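Brushes with the trade: an afternoon at Gisler of Drodgate

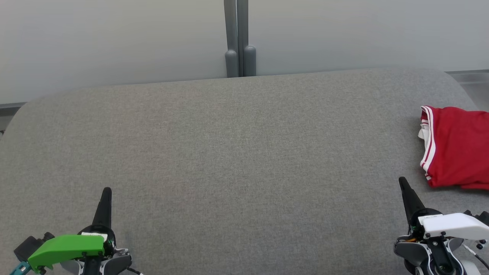

A shop with one idea

Domenica Hämmerli would like it known that she did not want to go into brushes. "I wanted to be a vet," she says, moving a stack of invoices from the only other chair. "Then my uncle had his hip done and asked me to mind the shop for a fortnight. That was in August, a good while ago now. The hip is fine. He plays bowls."

Gisler sells household brushes and very little else. There are bottle brushes, crumb brushes, a brush for mushrooms and a brush for the gap behind a radiator, which outsells everything in the window. A customer comes in while we are talking and asks for batteries. She sends him to the chemist with the air of someone who has done it before.

The name over the door belonged to a man who sold the business to her uncle and then opened a rival shop at the other end of the street. "It lasted two winters," says Hämmerli. "We bought his shelving."

What goes into the Prundden

The one thing people travel for is the Prundden, a fat oval scrubber of coconut fibre, wound on wire and trimmed by hand in the room behind the till. It costs 90 pence more than it did last year and she has had letters.

"One gentleman wrote that he'd bought his last one in good faith," she says. "I don't know what he thinks I've done with the 90p. Wire, mostly."

Last year the shop sold 2,421 of them. She knows the number because the accountant made her look it up, and she was put out to find it lower than the one she had been telling people.

I ask how long a Prundden ought to last. She says that depends on whether you leave it sitting in the sink, and looks at me until I admit that I do.

"Hang it up. There's a loop. We put the loop on for a reason, and then people write in and ask what the loop's for."

The Zekuna question

A few years back a kitchenware firm called Zekuna brought out a plastic scrubber in much the same shape, in lime green. Was she worried?

"I bought one. I used it on a roasting tin and it came out looking like a wig." She keeps it in a drawer, and fetches it to show me. It does look like a wig. "They sent a very nice young man to ask if we'd stock it. I gave him a cup of tea."

The catalogue runs to 129 lines, most of them older than she is, and she has dropped only two since taking over. One was a brush for top hats. The other she would rather not discuss, as there was a dispute with the supplier and his wife still comes in.

The shop closes for stocktaking on 28 February 2019 and opens again the next morning at nine, or when she has found the key to the side door.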